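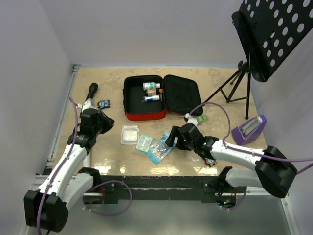

Small thread about moisture in recycled nylon, as I promised on Sunday. We make cable clips and small housings at Plindero, and since May most of our material is regrind from our own scrap and from one supplier.

The problem first. Parts came out of the press with silver streaks near the gate, and the clips broke when the customer bent them. Virgin material on the same press had no streaks. Same mold, same operator, same settings.

My first idea was contamination. We washed the granulator, changed the screen and put a stronger magnet before the hopper. It was good to do, the inside of the granulator was a shame. But the streaks stayed.

Then Mireille Pichon from our quality room asked how long the bags stay open. I had to go and look. The answer was: from Friday until they are empty. Nylon takes water from the air very easily, and ground flakes have more surface than pellets, so they take it faster.

We bought a moisture analyzer, a used one, from a workshop in Jeltwood that was closing. If you do not have one, please get one before you buy anything else. I lost many evenings with guessing.

The regrind from open bags was far above the limit on the data sheet. Even the bags from Kramer, which arrive closed, were not dry enough to go directly into the press. They never promised it, to be fair. It is written on the bag in small letters that you must dry.
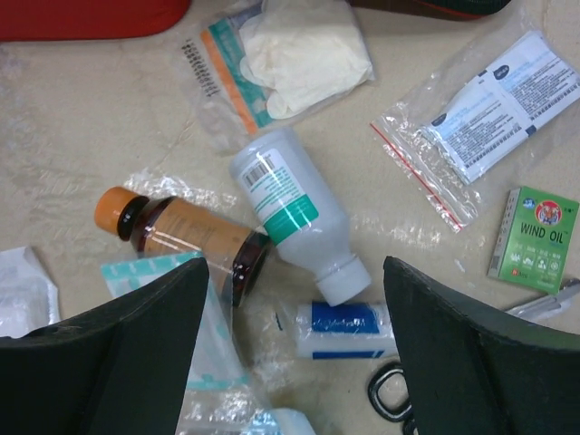

We did have a dryer, an old Brullgate with one bed of desiccant. It was set to four hours. For regrind this was not enough for us, and the filter was so full of dust that almost no air went through. Clean the filter. I write it twice in our shift book and I write it here also.

After the filter we still had a bad dew point. The desiccant itself was finished. Njål Hägglund, who does our maintenance, opened the bed and half of the beads were broken to powder. He changed all of it in one morning.

Now we dry for six hours, and the hopper lid stays closed. The mix is 32 percent regrind in the clips and 20 percent in the housings. I tried 36 in the clips and the streaks did not come back, but the parts were more brittle at the thin corner, so I went down again.

A question I got in messages: can you dry too long? With nylon, yes. It becomes yellow and the flow changes. We forgot one load over a weekend and the parts looked like old piano keys. When the press stops for long, we now lower the dryer temperature.

Another question: does the customer know it is regrind? Yes, of course. It is in the drawing with a maximum share, and each change goes to them with samples. Please do not do this in silence, you will have a very bad meeting later.

About cost, because somebody always asks. The desiccant and filters were cheap. The dryer uses more electricity now. Our scrap in the clips went down by about 22 kilos per week, and this pays for it in our case. I cannot say how it is with other grades.

One thing I did not solve – the dust. Fine dust from the granulator melts earlier than the flakes and makes black points in light colors. For black parts you do not see it, so we run only black for the moment. If somebody uses a small dust separator between granulator and dryer, I would like to know which type and how often you must empty it.

Next time I want to write about sprues from the glass filled grade, and why I keep them in a separate bin with a red lid.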